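双臂分拣水果小项目：设备选购与预算报告

一、先交代一下我负责的部分

我们组做的是双臂机器人分拣水果（玩具水果，真的买不起也放不住），算法和数据那两部分由另外两位同学写，我这份只讲买东西：为什么买、怎么选、钱花到哪里去了，还有下学期打算怎么接着买。本来以为这是全组最轻松的活，填几张表、点几下下单就行，结果我的草稿本用掉了大半本，里面全是接口尺寸、运费和各种划掉又写回来的型号。

先说总的思路。老师一开始就讲清楚了，机械臂本体和工控机用实验室现有的，我们的经费只管“手腕以下和桌面以上”，也就是夹爪、指尖、相机支架、线材、道具、收纳这些。听起来都是小东西对吧？我当时也这么想！可是小东西的特点就是多，而且每一样都要和别的东西配得上，少一颗螺丝整套就停在那里。

指导我做预算的是 Abdelilah Amrani 学长，他前一年做过类似的课题，留下来一张特别长的表格。我基本上是在他那张表上改的，删掉了用不着的力传感器那几行，加了道具和耗材。他给我的第一条建议是把“必须有”“最好有”“以后再说”分成三张表，别混在一起，混在一起的话人会不自觉地先买好玩的。这条我一开始没听，后面会讲到代价。

二、需求是怎么列出来的

我的办法比较笨：把任务从头到尾在纸上走一遍，每走一步就问自己，这一步手上要有什么。

机器人要看得见水果，所以要有相机。头顶相机实验室有，手腕相机没有，得买，左右手各一个。相机要装上去，所以要支架。支架要和法兰对得上孔位，所以要么买现成的，要么自己打印。线要从手腕一路走到控制柜，还得留够余量，不然手一转就扯住了，所以要买长一点的线、理线带、还有固定用的卡扣。

然后是夹。水果有圆的有扁的，外皮有的光有的皱，夹爪张开的宽度要盖得住最大的那个，指尖又不能太粗，不然伸进篮子里会碰到壁。这一条是后来整个选型里最折腾的部分。

最后是放。放水果要有容器，容器要浅还是深，白的还是黑的，有孔还是没孔，全都会影响相机看到的画面和手指能不能下得去。我在需求表里给容器只留了一行，备注写的是“随便买一个”。现在看到这行字我还是会脸红。

走完一遍之后，表上有效的条目一共是十几项，我又请负责数据的同学看了一遍，她补了两样我完全没想到的：备用指尖，还有遮光布。遮光布最后没买，因为我们换了个离窗户远的位置，省下来的钱给了备用指尖。

三、夹爪：问了几家，怎么比的

夹爪我认真比过的有三家：Golow、Oson 和 El Sherbiny。我把自己当时的感受照实写下来，仅供后面的同学参考，每个组的情况不一样，别直接照抄。

Golow 的两指夹爪是我第一个看上的，页面做得漂亮，图纸也全，孔位和我们的法兰能直接对上，不用转接板。缺点是交货慢，客服给的时间是下单后 14 天，而且这个时间是从付款到账那天开始算的，学校走报销流程的话前面还要再加一截。指尖是可以拆换的，这一点我非常喜欢。

Oson 那款便宜不少，现货，但是要另外配一块转接板，转接板又分两种厚度，选错了整个末端会变长，之前标定好的东西就得重来。我给他们发过邮件问厚度，回信很快，只是附件里的图纸和我问的型号对不上，来回又折腾了好几封。人挺热情的，我没有生气，就是时间过得很快。

El Sherbiny 的夹爪力气最大，参数看着很过瘾，我差点就被说服了。后来 Abdelilah 问我，你夹的是什么？我说软的玩具苹果。他就看着我不说话。好吧，这款划掉。

最后定的是 Golow，主要理由就两条：不用转接板，指尖能换。指尖选的是黑色尖头的那种，前端收窄，伸进容器的时候占地方少。左右手各装一套，备用指尖另外买了 4 个，分两包放在抽屉里，标签写的是“别拿去夹纸”。

指尖到底选尖头还是平头，我们组里争过一轮。平头和水果接触面积大，夹得稳当，可是水果一旦挨着篮子边，平头就没地方下手。尖头接触面积小，对位置要求高一点。我们的任务里水果经常是挨着边的，所以选了尖头。如果你们组的东西都摆在空旷的桌面上，我觉得平头会省心很多。

四、相机和支架

相机我没敢自己拍板，是照着学长那张表上的类型买的小尺寸相机，装在手腕位置，朝着指尖的方向看。选小的理由很简单，手腕那里本来就挤，再挂一个大家伙，两只手靠近的时候就会打架。

支架倒是可以好好说说。现成的支架 Mirko 有卖，标价 149 元一个，做工很好，角度可以调。我们要两个，再加上运费，我心疼了很久。打印的话材料费低得多，但是要排队等打印机，还要自己画图。我画过一版，装上去之后角度太平，画面里几乎只剩天花板和一点点手指尖，又改了一版，角度对了，螺丝孔却离边太近，拧的时候裂了。

算了算我花在这上面的晚上，最后还是买了 Mirko 的。这里面有个教训我想写得直白一点：做预算的时候请把自己的时间也写进去，哪怕只写一个大概的格子。我那张表里没有这一格，所以在纸面上自己打印永远是更便宜的选项，我就一直往那边走。

角度怎么调的也记一下。我们的标准是两根手指的尖端都要出现在画面下缘，手指前面的区域尽量多留。手指占得太多，看不见水果；手指完全看不见，又不好判断离目标还有多远。调好以后拿记号笔在支架转轴上画了一道线，万一被碰歪了可以对回去。手指离镜头近，拍出来会有点糊，动起来更糊，这个我们接受了，没有为它再加钱换镜头。

五、道具和容器，被我低估的一行

道具买的是仿真水果，橙子、青柠、苹果这几样，统一装在“道具”名下报的。选的时候我在购物车里来回换，硬塑料的便宜而且颜色亮，可是反光厉害；软的贵一些，表面有褶皱，捏起来会变形，跟我们想练的东西更接近。最后选了软的，整批 125 元，包括备用的。

颜色我也专门想过。橙、绿、红三种颜色拉得开，负责视觉的同学一看就点头。青柠比较小，形状也不规则，椭圆里带一点扁，所以它在我们的计划里算是难一点的目标；苹果大，还带一个小绿柄，方向比较好认。

容器就是那个“随便买一个”。我第一次买的是不透明的深色盒子，便宜是便宜，相机往里看黑乎乎一团，水果放进去颜色全都发暗。而且盒子壁是直的，又深，手指往下走的时候腕部会先碰到盒沿。这个盒子现在装线材，很称职。

后来换成了白色塑料篮，带密密麻麻的小孔，边沿厚厚的一圈，圆角。白底衬彩色水果很清楚，这一点立刻就能感觉到。不过它也带来两个我采购的时候完全没考虑的问题。第一是孔，篮子底和四壁全是一格一格的，后面的深色会从孔里透出来，整个画面像棋盘一样花。第二是反光，白塑料被光一照，有些地方会亮成一片，孔都看不太清了。

两个问题都可以花钱解决，比如在篮底垫一块纯色的垫子，或者换哑光程度更高的篮子。我们商量以后决定先不花这个钱，理由是以后真要用在别处，谁家的篮子还给你垫得平平整整的呢？垫子就挪到了“以后再说”那张表。

还有摆放的位置。篮子要放在两只手都够得着的地方，又不能离手臂太近，不然肘部弯不下来。我拿胶带贴了好几个位置让同学试，最后定下来的那个离右手稍微顺一点，所以右手的动作看起来会比左手自在。

从右手腕的相机看进去，篮子占了画面的大半，橙子、青柠和苹果斜着排下来，两根黑色指尖张着，从画面底部探出来。我做第二轮预算的时候就一直开着这个画面，对着它问自己还缺什么。

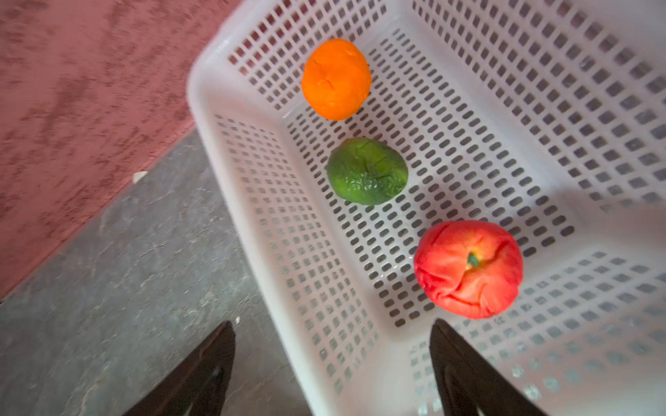 六、买错的、买多的、忘了买的

这一节写给下一届的同学，也写给我自己。

买错的有深色盒子，前面说过了。还有一捆理线带，买的时候没看宽度，到手发现是捆大电缆用的那种，绕在手腕上像戴了护腕。退货运费差不多就是理线带本身的钱，于是它也留下来了，跟深色盒子作伴。

买多的是扎带。扎带这种东西，每个人下单的时候都会顺手加一包，等到大家把各自的快递放到一起，我们发现扎带够用到毕业。所以下学期我提议只由一个人下单，别的人把想要的写进共享表格里。这个提议通过得特别快。

忘了买的，第一名是合适长度的螺丝。夹爪自带的螺丝配的是它自己的法兰厚度，中间夹进相机支架以后就短了一截，拧不上几圈。那天晚上东西全齐了，就因为螺丝装不上，我们几个人围着机械臂干瞪眼，最后是 Abdelilah 从他的工具盒里翻出几颗能用的。第二天我把螺丝补进了“必须有”的表里，还加了粗。

第二名是线的弯头。直头的插上以后伸出来一截，手腕转到某些角度会顶到，换成弯头就好了。弯头很便宜，只是要再等一次快递。

再说回三张表的事。前期我把三类混在一张表里，按照“想到的顺序”往下写，结果第一批下单的东西里有一个挺好看的小旋转台，本来设想拿来转水果换角度的，到项目结束也没有开过封。如果当时它乖乖待在“以后再说”里，那笔钱够把螺丝、弯头和理线带全部买齐。旋转台现在在柜子里，谁需要可以来找我拿，包装完好！

七、下学期的购买计划

时间上我是倒着排的。十一月要给学院做一次中期展示，所以所有影响到手腕结构的东西都必须赶在那之前装好，装好之后就不再动了。一动手腕，标定就得重来，这个苦我们吃过。

第一批，开学就下单的：

备用指尖再补一包，型号和现在的一样。尖头比较细，我担心的是摔和磕，手边有备件心里踏实。

各种长度的螺丝，买一盒分格的，别再一种一种买了。

弯头线，左右手各一根在用，一根备用。

第二批，等展示的方案定了再下单的：

第二个白色篮子，和现在这个同款。我们想试从一个篮子往另一个篮子里挪，两只手各管一边。同款的好处是不用再适应一次新的外观，坏处是学出来的东西可能只认得这一款，负责数据的同学对此有不同意见，她想要一个颜色完全不一样的。这一条还没吵完，预算里先按一个篮子的钱留着，反正价格差不了多少。

更多种类的软水果。她列了香蕉和梨，我加了草莓，草莓那么小，夹爪能不能夹得住我心里没底，不过很想看看。

篮子的固定方式。手指碰到篮壁的时候，篮子有可能会跟着挪，我想找一种能随时拆下来的防滑垫，不想用胶，用胶就没法换位置了。目前看中的有两种，还没问价。

第三批，有余钱再说的：

篮底的纯色垫子，主要是做对比用，有垫子和没垫子各跑一遍，看孔洞的花纹到底有多大影响。

一盏可以调方向的灯。前面说的那块发亮的地方，换个打光角度也许就能压下去，这样连篮子都不用换。

另外我打算在表格里加两列。一列是“谁等着用”，这样快递晚到的时候知道该去跟谁打招呼；一列是“装上它要花多久”，就是我前面说的那个时间格子。Abdelilah 看了说他当年也想加来着，后来忘了，让我把改好的模板也发他一份。

八、附：报销时的小提醒

发票抬头一定在下单之前就填好，事后改很麻烦，有的店还会催你把旧的那张先退回去。同一家店的东西尽量一次买，运费能省下来不少。仿真水果在报销系统里没有对应的类别，我填了“实验耗材”，被退回来一次，要求写清楚用途，我补了一句“用于机械臂抓取实验的目标物”，第二次就过了。篮子是一样的填法。

询价的邮件和聊天记录我都导出来放在组里的共享盘里了，按店名分的文件夹，Oson 那个文件夹里有两份图纸，用之前请先核对型号，文件名带“新”字的那份才是和转接板配套的。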